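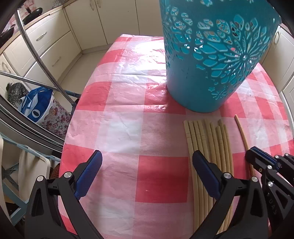 4. Spooling the Gristik 300 for the first time

Do this at home, in good light, with a full stomach. Every reel we get back with line wrapped around the spool shaft was loaded in a parking lot at dawn.

1. Fold out the handle and tighten the cap on the opposite side. Finger tight. The pliers stay in the drawer.

2. Open the bail and tie the backing to the spool with an arbor knot. Trim the tag end short.

NOTE: If you tie the knot with the bail closed, you will get to tie it again. Our own Béla Kovács has been fishing since grade school and does this every January.

3. Lay the filler spool flat on the floor, label up. Close the bail and make 16 slow turns of the handle, pinching the line lightly ahead of the reel.

4. Drop the rod tip and look at the slack. If it hangs in loose curves, carry on. If it jumps into coils, flip the filler spool over and continue.

5. Fill to the line engraved inside the spool lip. More line does not mean longer casts. It means one cast, followed by a quiet half hour with a pair of nail scissors.

CAUTION: Braided line cuts skin under load. Wear a glove or run the line through a damp cloth. Never wrap it around your hand to break off a snag, however sure you are that this snag is different.

6. Set the drag. Turn the front knob clockwise until you feel resistance, then pull line off by hand. It should come away smoothly and without swearing.

7. Back the drag all the way off before you put the reel away. A washer left squeezed over the winter goes flat and starts to stick, usually on the first decent fish of spring.

NOTE: Spare drag washers are part no. 847. The older part no. 113 looks identical, fits nicely, and does not work in this model.

For oiling the line roller, see section 5. Cooking oil is discussed there too, at more length than we would have liked.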